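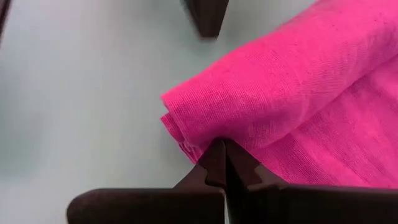
*A robot gripper with a pink cloth pinched at the hem.*

## Before you pay for a folding arm

Trundura wants $199 a month for its home laundry service, with a 90-day minimum. I'd hold off. A few tips if you're tempted anyway:

- Ask for a demo with your own tea towels, in a colour that stands out from the bench. Dark cloth under dark fingers is hard to judge.
- Watch the hem. Pinching several layers is easy enough -- peeling off just one is what you're paying for.
- Bring something slubby or thin. The sales reel is all stiff new cotton.
- Read the cancellation page. Mine ran longer than the set-up guide.
- Clear the bench completely. Crumbs get folded in.

The Fliltmont kit is cheaper, but you calibrate it yourself and the fingertips are sold separately. I'd sooner buy a folding board and put the radio on.

Updated May 28, 2021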